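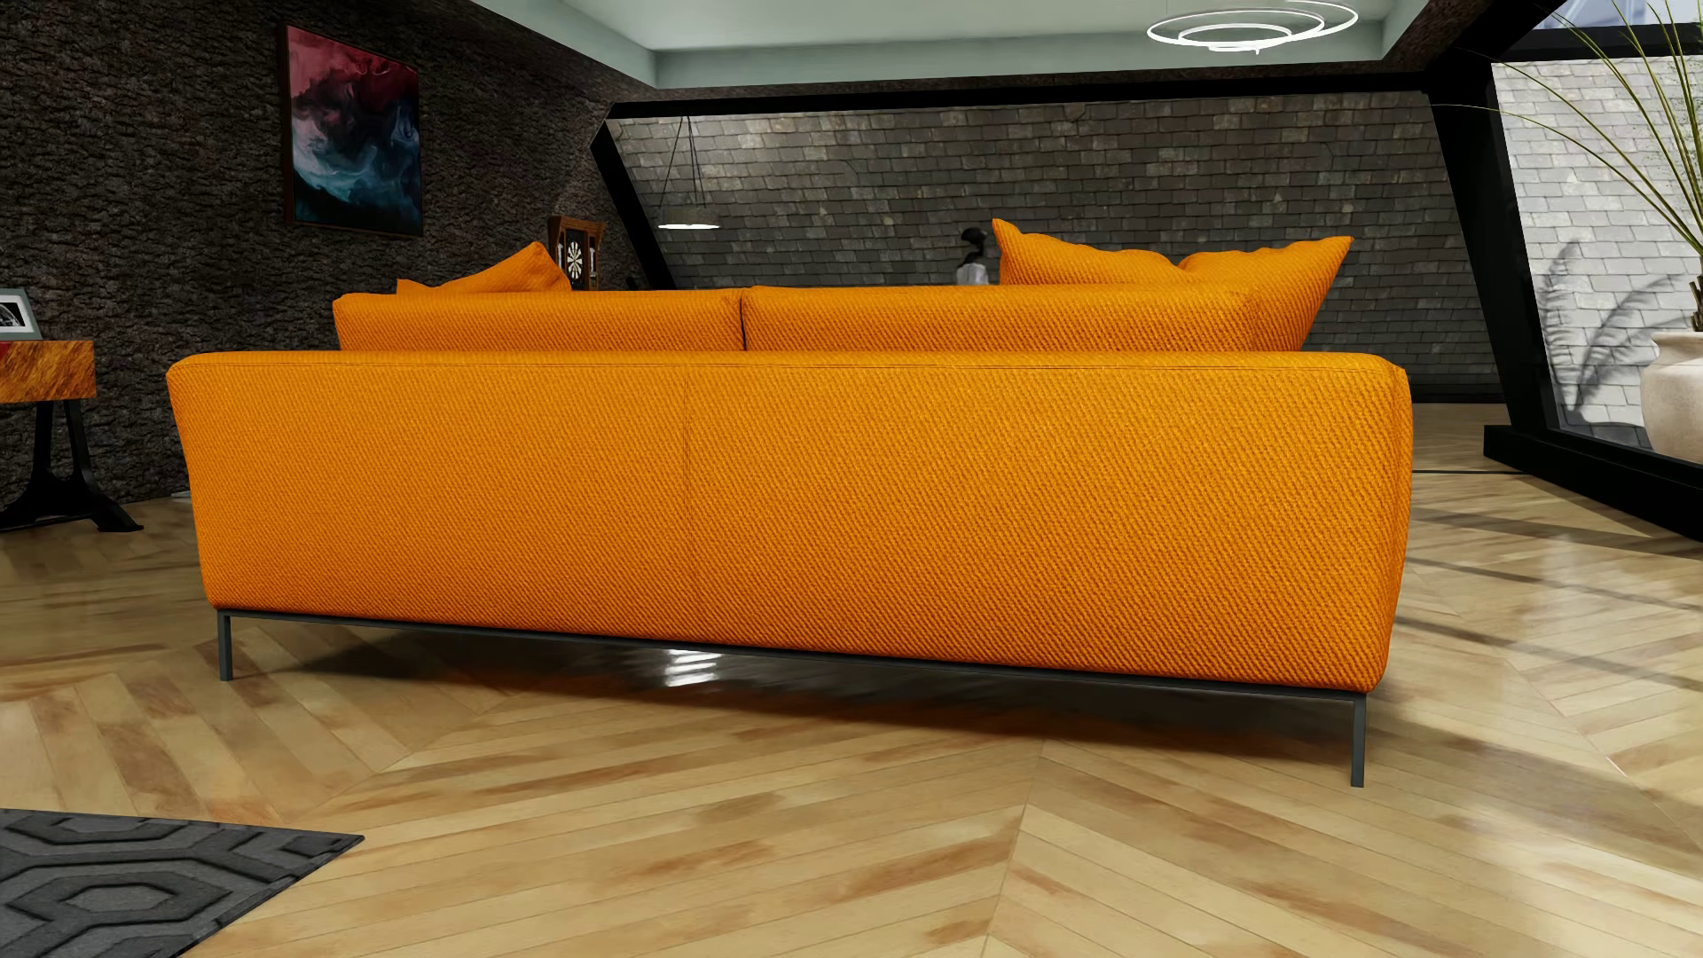 Que aprenda primero a pasar por detrás del sofá y luego ya hablaremos de mi puesto, fue la respuesta que se oyó al fondo de la sala cuando Raltodance presentó a su plantilla el plan de limpieza automatizada. La dirección tomó nota. El plan tiene ahora un apartado sobre sofás.

Raltodance incorpora robots de suelo a sus apartamentos de alquiler tras una fase de ensayo en salones virtuales

20/3/22 - Raltodance, gestora de apartamentos amueblados, anuncia la puesta en marcha de Tenik, un robot autónomo que se encargará de barrer y fregar los suelos del edificio MacKinnon, con 100 viviendas y una afición notable por el parquet brillante. El software de navegación y los interiores simulados en los que se ensaya son obra de Metonar.

Antes de entrar en una vivienda de verdad, Tenik recorre salones que existen únicamente en el ordenador. Metonar ha preparado 700 variantes, y en su elaboración ha puesto un celo decorativo que el personal de limpieza califica de excesivo. Hay parquet en espiga con reflejos de lámparas y ventana, alfombra gris oscuro con relieve de hexágonos, un sofá naranja de patas negras y finas, una planta alta en su jarrón y hasta una diana en su armario de madera. El robot no juega a los dardos. Tampoco pagará el jarrón si lo tira, y en Raltodance prefieren que lo tire en el simulador.

El equipo de limpieza participó en la elección de los obstáculos. La primera propuesta de Metonar incluía habitaciones impecables, con los muebles paralelos a las paredes y ni un solo calcetín. Las camareras de pisos la devolvieron con una lista de correcciones en la que figuraban maletas abiertas, cargadores enchufados a media altura, migas en cantidades que el proveedor consideró estadísticamente improbables y un paraguas. Metonar incorporó todo menos el paraguas, que sigue en negociación.

Qué cambia para la plantilla

El suelo ocupa hoy cerca de un tercio del tiempo que se dedica a cada apartamento. Cuando Tenik lo asuma, ese tiempo irá a baños, cocinas y revisión de averías, tareas para las que ningún fabricante ha ofrecido todavía un robot con la cara seria. No habrá despidos ligados al proyecto y el compromiso consta por escrito, en un documento de tres páginas que la representación del personal pidió corto y en letra grande.

Aparece además una función nueva: la supervisión de turno. Quien la desempeñe recibirá los avisos de los robots, decidirá si una vivienda está lista para que entren y rescatará a los que se queden atascados. La función lleva complemento salarial y formación en horario de trabajo. La primera versión del plan situaba esa formación «en los ratos libres», expresión que provocó en la reunión un silencio largo y muy instructivo.

También se ha revisado el reparto de órdenes. Tenik no asigna tareas a nadie, no mide el ritmo de las personas y no envía datos a recursos humanos. Puede pedir que le aparten una silla. La persona avisada puede contestar que más tarde, y el sistema admite esa respuesta sin insistir - una cortesía que varios mandos intermedios han solicitado estudiar.

Lo que aún no sabe hacer

Los ensayos virtuales han dejado asuntos pendientes. Los suelos muy pulidos confunden a los sensores cuando reflejan la luz, y las patas delgadas de los muebles exigen una prudencia que el robot aplica a veces a la habitación entera, con el resultado de que se queda en la puerta. Metonar trabaja en ambos puntos. Entretanto, las zonas que Tenik deje sin limpiar aparecerán marcadas en el plano del turno y se harán a mano, con mopa, tecnología que Raltodance mantiene en servicio.

El despliegue empezará por las viviendas vacías entre dos estancias. En agosto, mes de máxima ocupación, los robots trabajarán solo por la mañana, a petición del personal, que no desea estrenar averías con los huéspedes esperando en el portal. El objetivo es atender los 100 apartamentos al cierre de la temporada.

Sobre Raltodance

Raltodance gestiona apartamentos amueblados para estancias cortas y medias. Los medios interesados en visitar el edificio MacKinnon pueden solicitarlo al departamento de comunicación. Se ruega no dejar mochilas en el pasillo.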